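Vunmont on the Elter: "The cooler came first"

January 13, 2026

Vunmont has two versions of its Elter graphics card on the way, a short single-fan model for small cases and a longer one with two fans. We spoke with the company's lead board designer by phone. The designer asked to be identified by job title only.

The short card was planned around its heatsink. "The cooler came first, then we moved the power stages to suit it," the designer said. On the earlier layout the memory chips nearest the display outputs ran 8 degrees hotter than the rest. The new layout turns the fins so that air leaves toward the bracket, and the gap has closed to 5 degrees under the same load.

Both cards use one power connector. The designer said a second was tested on the long card and dropped. "It gave us no extra clock speed inside the limit we set. It added cost and took up board edge."

Fan behavior has also changed. The fans stay off until the chip reaches a set temperature, and they now wait up to 40 seconds before stopping again. Owners of the previous card complained of fans starting and stopping during light work. "That was a firmware decision, and it was too eager," the designer said. A firmware update for the older card was released in September.

The power stages come from Fourie, and the boards are assembled in Jidcombe. The first run is 1,000 cards, most of them the short version. Asked about factory overclocks, the designer said both will ship at stock speeds with the power limit left open to the user. "People who want more can set it themselves. We would like the warranty numbers to stay boring."

No price was given. Review boards go out before retail stock, with final firmware already loaded.

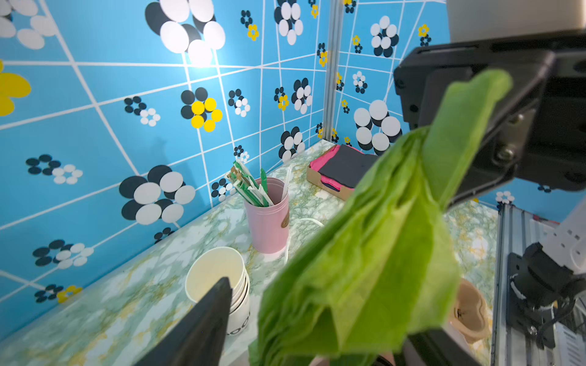
Retail packaging was the last subject we raised, and the designer had more to say about it than expected. The foam insert is gone from the short card's box, replaced by a folded cardboard tray, with the card in an antistatic bag as before. Tissue was considered as an outer wrap for the bag. A large sheet like the bright lime-green one in the photo creases as soon as it is lifted, and the designer's objection was that it does nothing for a heavy heatsink in a drop. "It looks fine on a shelf. The tray is what holds the card." The long card keeps its foam for now, and its box is unchanged.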